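Mondden releases Venel 4 scheduling software for community halls

Mondden has released version 4 of Venel, its booking and scheduling software for community halls, licensed clubs and neighbourhood centres. The update is available from July to all 638 licensed sites in Australia.

Version 4 replaces the overnight batch process with continuous synchronisation. Conflicting bookings are flagged at entry, and recurring hires such as card nights and dance classes can be moved as a block.

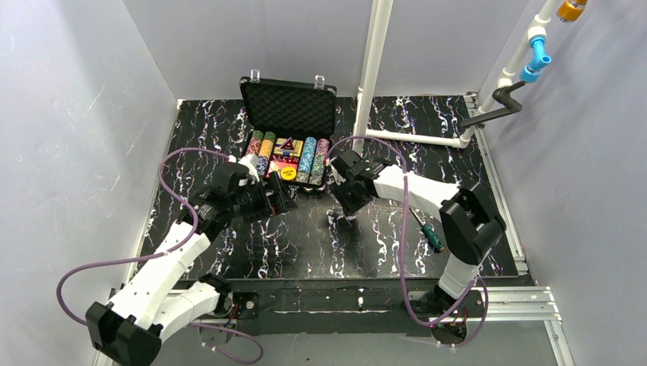

Testing was carried out at Ullstead over one quarter and covered 3130 bookings. Of these, 178 were amended after confirmation.

"Most amendments concern start times and set-up periods," said Shayne Tapsell, product manager at Mondden. "Version 4 records the set-up period as a separate field, so it no longer has to be entered as hire time."

Existing licences carry over without charge. Sites on version 2 or earlier must export their calendars before upgrading.

Media contact: Selamawit Belay, Mondden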